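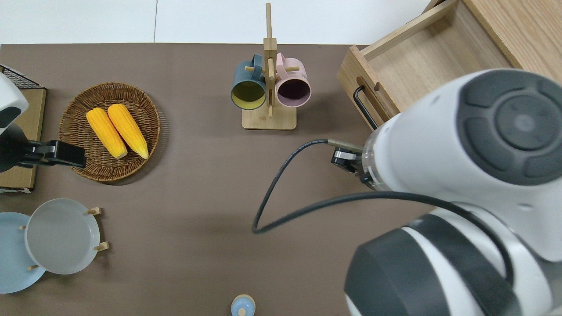

Section 2: Setting Up Your Mug Rack and Basket

Welcome back! By now you should have everything out of the box from Section 1, and with any luck the cat hasn't moved into the packaging. In this section we'll put the Fodport mug rack together, hang your first mugs, and find a good spot for the Flurkance round basket that comes with the set. Set aside 10 minutes or so, a little more if you like to stop for coffee (we usually do).

Before you start

Clear a stretch of table or counter and wipe it down. Leave yourself more open space than you think you need, as the rack is easier to handle when you aren't working around the toaster. Check that the surface is level.

Putting the rack together

1. Lay the wooden base flat with the screw hole facing down, and run a dry cloth over it to pick up any sawdust left from the workshop.

2. Turn the base on its side, line up the post with the hole, and drive the long screw in by hand. Stop when it feels snug.

Caution: Please don't use a power driver here. The post can split, and a split post isn't something we can talk you through fixing over the phone.

3. Stand the rack up and press each peg into its hole with a gentle twist. If one feels tight, take it out, turn it a little, and try again. A dab of candle wax on the end helps in February, when our own kitchen gets very dry and everything seems to stick.

4. Give the post a light wiggle. If it rocks, tighten the screw another quarter turn.

Hanging your mugs

5. Slide the handle of the first mug over a side peg and let the mug hang with its opening toward the base.

6. Hang the second mug on the opposite side so the weight is shared. Two mugs of similar size balance nicely, and they certainly don't have to match! Mixed colors look cheerful first thing in the morning.

Note: Dry your mugs before you hang them. A few drips won't hurt, but a puddle left on the base overnight can leave a pale ring in the finish.

Caution: Oversized soup mugs and heavy steins should stay in the cupboard. When taking mugs down, keep one hand on the post, especially if only one side is loaded.

Placing the basket

7. Set the basket beside the rack with enough room between them that you can lift a mug without bumping the rim. It's a handy size for a couple of ears of corn, a few lemons, or whatever you brought home for supper.

Note: Woven wicker likes to breathe. Keep it away from the stove, and take out anything that's getting soft. Crumbs and stray corn silk come out easily with a dry pastry brush. Please don't soak the basket in the sink.

Looking after everything

Wipe the wood with a barely damp cloth and dry it right away. Check the screw under the base every couple of months, and rub in a little food-safe mineral oil if the wood starts to look thirsty.

If a part is missing, write to Eirini Manolakis at the Dustport parts desk and tell her which piece you need. Spare pegs are covered in Section 3.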